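Teleoperation Station Checklist, Simulated and Live Demonstrations
Okuretti Robotics Lab, Jidthorpe site
Prepared by Zulema Montecinos. Comments from operators are kept under the item they belong to.

Use this list before the first demonstration of a shift and again after any change of operator. Mark each item OK, Fix, or N/A. An item marked Fix stops the session until it has been cleared and initialed. Old sheets go in the binder at station 2.

Section A. Before power

A1. Floor around the arm is clear to the yellow tape. No chairs, bags or carts inside the tape.
Result: OK

A2. Emergency stop on the operator desk pressed and released. Arm controller reports the stop each time.
Result: OK
Comment: The desk button is stiff. It works, but you need the palm of your hand. Replacement has been requested.

A3. Emergency stop on the wall tested the same way.
Result: OK

A4. Leader arm (the one held by the operator) has no loose screws at the wrist or the trigger.
Result: Fix, cleared
Comment: Trigger screw was loose again. Tightened and marked with paint pen. If the paint line has moved by the next check, pull the handle and use the spare.

A5. Cables from the leader arm run behind the desk and are held by both clips.
Result: OK

Section B. Power on, no motion

B1. Follower arm holds its position when the brakes release. Any sag at the elbow is a Fix.
Result: OK

B2. Speed limit is set to the training value. Operators do not change this setting.
Result: OK

B3. Leader and follower are matched in pose before the link is turned on. If they are not matched, the follower will move to catch up as soon as the link opens.
Result: OK
Comment: Please read this one out loud with a second person in the room. Last August the link was opened with the leader arm resting on the desk, and the follower went down toward the table to match it. The stop was hit in time and there was no damage.

B4. The foot pedal drops the link when released. Test three times.
Result: OK

Section C. Simulator check

Every new operator does the task in the simulator before touching the live arm. The handle, the pedal and the trigger are the same ones used for live work, so a fault in the handle will show up here too.

C1. Simulator scene loads with the woven surface and the block.
Result: OK

C2. Close view is checked before the operator starts. The block's edges should be easy to tell from the weave. An operator who can't make out the edges should stop and say so, and should not guess at the grasp.
Result: OK
Comment: The top edge has a thin, broken dark line along part of it, and the face goes from a pale highlight to a deep magenta-violet. Line up on the corners and the sides. The color changes on the face are soft and give you nothing to aim at.

C3. Block is at an angle to the view at the start. Operator turns the wrist to match before lowering. Correcting the angle after contact is a failed demonstration, in the simulator or live.
Result: OK

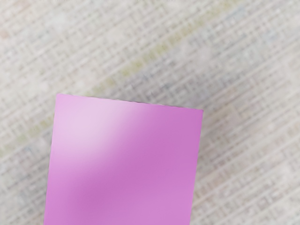
Zulema, could C3 allow a small correction after contact? On the Medina tasks we accepted anything that ended with a clean grasp, and the model still learned to line up first. Throwing these out costs us a lot of operator time. Zekthorpe

Reply to the above: the rule stays for now. A correction after contact drags the part, and on the live table that loads the fingers sideways. Save those runs in the "contact" folder. They can be reviewed later, but they don't go into the training set.

C4. Operator completes 3 clean demonstrations in a row. Pauses are fine. Letting go of the pedal and starting over is fine, but the count goes back to zero.
Result: OK on second attempt

C5. Recording is played back from start to finish. Check that the arm motion and the trigger signal line up in time.
Result: Fix, cleared
Comment: Trigger signal lagged in recording 904. Restarted the logger and repeated the test. Recording 916 is good. Do not use 904.

Section D. Live demonstration

D1. Second person is at the wall stop for the whole of the operator's first session.
Result: OK

D2. Nobody reaches inside the tape while the pedal is down. To reset the part, the operator lifts the foot, says "link off," and waits for the second person to repeat it.
Result: OK
Comment: The phrase was skipped twice near the end of the session. Both people were reminded. If it keeps happening, shorten the session.

D3. Hand guiding is done only in hand-guide mode, with the remote link closed. Both hands on the arm, one at the wrist and one at the forearm. Keep fingers away from the elbow joint.
Result: OK

D4. Operator takes a break when the grip hand gets tired. Tired hands make jerky recordings, and jerky recordings get thrown out.
Result: OK

D5. Failed demonstrations are labeled before the next one begins.
Result: OK

Section E. Shutdown

E1. Follower arm parked, brakes on, link off, in that order.
Result: OK

E2. Leader arm back in its cradle with the trigger open.
Result: OK

E3. Recordings copied to the shared drive and the copy opened once.
Result: OK

E4. Open items written on the board by the door.
Result: OK

Open items at the end of this check: desk stop button (A2), paint line on trigger screw (A4), logger lag to be watched (C5).

Checked by: Z. Montecinos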